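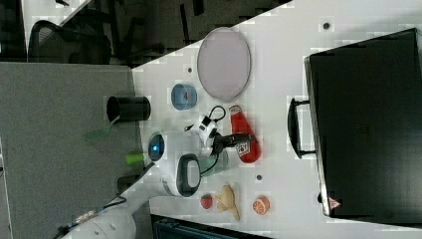 Glenys Bellis has spent most of her working life on packaging lines, and she is cautious with the word "autonomous." At Skerier, where she leads manipulation testing, the household program is two years old and its longest log covers kitchen chores: clearing, sorting, putting a thing into another thing.

"People ask for the dishwasher," she says. "I ask them which dishwasher, how full, and who loaded it last. Each of those is a separate problem."

The log stands at 3858 attempts. An attempt is one object moved from one place to another, with a pass or a fail and no partial credit. Bellis prefers this to scoring whole tasks, which she says hides the step that broke.

Plates are harder than fruit. A strawberry can be approached from almost any side, and a small error in height costs little. A plate lying flat offers only its rim, and the fingers have to get under it or across it without pushing it along the table. Bottles on their side roll. Anything with a hinge – a door, a lid, a case – adds an arc the arm has to follow while keeping its grip.
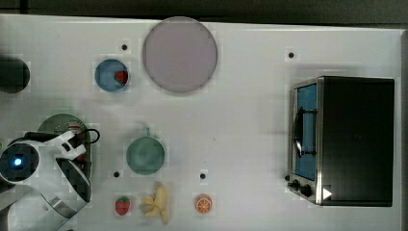 Can a robot arm clear a kitchen table without help?

Under test conditions it can clear part of one, slowly, if the objects are of kinds it has handled before and someone is available to reset it after a fault.

Bellis puts most of the remaining trouble in the second half of a move. "Picking up gets the attention," she says. "Putting down is where I lose the afternoon. The bowl already has something in it, or the space you planned for is four millimeters too narrow."

Her colleague Branwen Rosser came from Prydderch, where she worked on shop-floor kitting, and is more optimistic about factories. A bin on a line is in the same place at six in the morning as it was the night before. "At home the bin is wherever the dog left it," Rosser says. She expects shelf restocking to be routine well before table clearing.

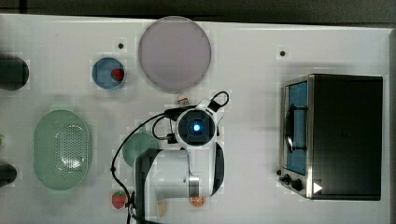
Strawberry in the blue bowl, toaster oven to the right of the arm.

Neither would give a date for a home product. The next round, planned for June, adds 900 attempts, most of them with doors. Bellis wants the failures sorted by cause before anyone quotes a success rate.

"I have 409 entries marked 'other,'" she says. "I would like to know what they are."

Related items
Prirnora gripper pads: wear after one season
Floltilden opens second kitting line
Why drawers are harder than doors
Reading a pick-and-place log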